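Draltow Community Help > Deployment and Staffing > Attended cells

Attendant duties once the bathroom cell runs on its own for part of the shift?

Asked by cevley_ops
Posted 01/06/2021
Tags: attended operation, job duties, handover, shift planning, two-arm

I supervise the turnover crew at Cevley (furnished apartments, short stays, mostly business guests). Since February we have had a training bathroom on the ground floor with a two-arm Draltow unit in it, running the Prirkaden task package. The package covers four tasks at the moment: toiletries on the counter, items on the rack, towel, and wiping the basin. Wiping is turned off for now.

My question is about the people. Two of my attendants were moved off the floors to sit with the cell. At first they drove everything by hand, start to finish, so the job was easy to describe. Now the package runs most of the counter task by itself and asks for a person only when a grasp score is low. What used to be a full shift of steady work is now long waiting with short bursts in it. Three things have come out of this.

1. Takeover is slow. When the unit asks for help after a long idle stretch, the attendant needs time to work out what it was trying to do. On the log this shows up as a gap between the request and the first operator input, and the gap grows through the shift.

2. Our job sheet still says "operator." Payroll wants to know if somebody who waits and corrects is an operator or a monitor. The two have different pay grades here and I do not want my people dropped a grade for doing what I consider the harder job.

3. The crew upstairs thinks the two in the training bathroom have it easy. The two in the training bathroom would mostly like to go back upstairs.

I have read the attended-operation section of the manual. It says where the stop button must be and how far the seat should be from the arms. It has nothing on rotation, break length or what the person should be doing while nothing is happening. Does anyone have a working arrangement they can share? I am less interested in software settings, although I will take those too.

Comments on the question

pbk_linen: What is the idle stretch, typically?

cevley_ops: It varies a lot. The longest on the log was around 20 minutes, on the counter task. The rack task interrupts far more often.

pbk_linen: We never let it get that long. We have the help threshold set tight, so it asks all the time. Different problem.

3 answers

Answer by pbk_linen

Raise the help threshold. Settings, Task, Confidence, then move the slider to the right until it asks more often. Your people will stay awake.

Comments on this answer

cevley_ops: Tried for one shift. It asks on grasps that would have gone fine, and the attendants started pressing Accept without looking. I would call that worse.

pbk_linen: Then move it half way back.

Answer by Dudás
Marked as accepted by cevley_ops

I run a cell similar to yours, also in a bathroom mockup. We went through the same change when the counter task moved from full manual to assisted. What follows is what we have on paper now. It took several revisions and the parts about pay are specific to our site, so check your own agreement.

Job title first. We dropped both "operator" and "monitor" and wrote one description with two modes in it. Driving mode is when the attendant has control of the arms. Standby mode is when the attendant has no control but is required to be able to take it. The grade is set by driving mode for the whole shift. The argument that worked with our payroll office was that the skill needed for a takeover is the same skill as driving, with less warning. If the grade follows the minutes spent driving, every software update is a pay cut, and you will find people hoping the update fails.

Second, who writes up the failures. Before the change our attendants simply fixed a bad grasp and went on. Now the correction is the product, in the sense that the package only improves on what gets labeled. We gave the labeling to the attendants themselves, on shift, during standby. They know what went wrong. When an engineer did it afterward from the log, about all we got was "slip" or "timeout," and neither helps. Ours write things like "came at the tube from the crimped end, other hand had no room at the cap." This also gives standby some content, which goes part of the way on your first point.

Third, returning upstairs. We never assign anyone to the cell full time anymore. Half a shift in the cell, half on the floors. Floor work keeps the hands and the judgment current, and a person who folded real towels that morning is a better judge of what the unit is doing with one. It also ended the talk about who has it easy, as everybody on the crew takes a turn. The cost is training: we had to qualify six people where we used to have two, and the vendor charges per head for that. Budget for it.

One thing we got wrong. We put standby time on a wall display by the linen room so management could see how much the unit was doing unaided. The attendants read it as a measure of how little they were needed, and they were right to. We took it down.

Comments on this answer

cevley_ops: The two-mode description is what I was missing. Do you cap the time in standby?

Dudás: Yes, but by rotation. I do not have a number I would defend. See the other answer, she has measured more than we have.

hk_floor4: Did anyone's hours go down when you split the shifts?

Dudás: No. Two people lost a late shift premium, as the cell closes earlier than the floors do. That was a fair complaint and we settled it with a flat supplement. Ask about it before you change the roster.

Answer by Quyên Trịnh

Adding to the accepted answer, mainly on takeover. I set up shift procedures for attended cells and have looked at the handover gap on several of them. My largest log has 2000 help requests in it, counter and rack tasks together. The pattern is the one described in the question: the gap depends on how long it was since the attendant last drove, and hardly at all on how long they have been in the building.

So the procedure below is built on keeping that interval short. It assumes the two-mode job description above. Adjust the order to your own tasks.

Step 1. Mix the tasks. Do not run the counter task as one block and the rack task as another. The package allows a queue, and alternating them spreads the requests out. Attendants dislike it at first, as there is more resetting of objects by hand between runs.

Step 2. Put scheduled driving in the queue. At fixed points the attendant drives a run in full, whether or not the unit could do it alone. Log these as manual. Some managers object that it lowers the automation rate. It does lower it.

Step 3. Have the attendant say the next action out loud, or type it, before a run starts. One short phrase. It sounds childish and the older staff will tell you so. It still cuts the time needed to work out what the unit was doing when it stopped.

Step 4. Give the attendant both views during standby, and train on both. At many sites the wrist view is only opened after a request, and the person then has to learn where everything is from an unfamiliar angle. The head view is easy to read. With a tube held between two hands over the basin, you can tell at a glance which hand has the cap end. The wrist view is harder. Printing comes out upside down, a bag can fill half the picture, and a dark mass close to the lens hides a good part of what you want to see. Use a pair like the one below as a training handout and have people name the objects in each before their first shift. Head view first, then wrist view, same bathroom. 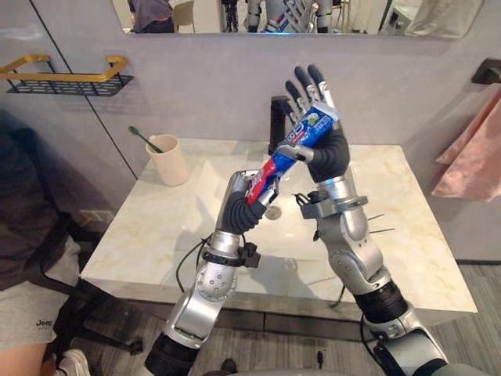
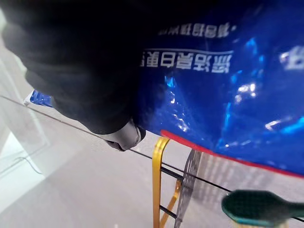

Step 5. Make the handover back to the unit explicit. The attendant releases, waits for the arms to settle, says "released," and only then starts the label. Without this step people label with one hand and keep the other on the controls, and you get small stray inputs in the log that look like slips.

Step 6. Swap attendants at a task boundary, never in the middle of a run, and let the outgoing person stay for the first run of the incoming one. This overlap is paid time. Write it into the roster or it will disappear the first week somebody is out sick.

Step 7. Review the labels with the attendants present. Once a week is enough. If a label led to a change in the package, say which label and who wrote it. If labels go in and nothing comes back, they get shorter until they are useless.

On the seat: the manual gives a minimum distance and people tend to treat it as the recommended one. Check sight lines from the chair as well. If the attendant has to lean to see the basin, move the chair — and check the distance again after moving it.

Comments on this answer

cevley_ops: Thank you. Steps 2 and 6 go on the roster from the next period. Step 3 I will have to sell.

pbk_linen: Does step 2 count against the automation rate on the vendor report?

Quyên Trịnh: By default, yes. There is a "scheduled manual" tag that keeps those runs out of the rate. You set it per queue item, it is easy to miss.

cevley_ops: Found the tag. It was under Queue, Advanced, for anyone else looking.

Related questions

Handover gap after software update, two-arm units
Can one attendant cover two cells?
Labels lost when shift ends before sync
Who signs off a new attendant, site or vendor?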